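4.2 Grasp point labelling for folded and bunched clothing

The grasp detector is trained on 341 hand-held demonstrations from the Windstead set, each resampled to 30 frames per second. A label is written at the first frame in which the distance between the fingers stays constant for 8 frames. The point midway between the fingertips is then projected into the fisheye image and stored with the closing direction. 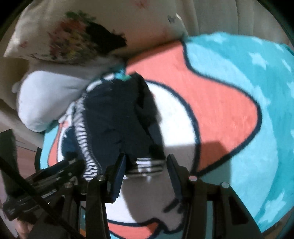
Figure 3. Gripper fingers closed on a dark navy garment with striped trim, lying on a printed plush blanket.

Segmentation is the weak step. The blanket in Figure 3 has thick navy outlines close in colour to the garment, and a mask based on colour alone tends to merge the two. We therefore add a texture channel, which separates the pile of the blanket from the smoother cloth - at the cost of a slower first pass. The shadow beside the right finger is handled by the same channel.

Labels were checked by P. Mahmoud and J. Galang using the Hodano viewer. Frames where they disagreed were dropped from training but kept for the tests in Section 5. The planner draws 1,000 candidate grasps per mask and ranks them by predicted slip.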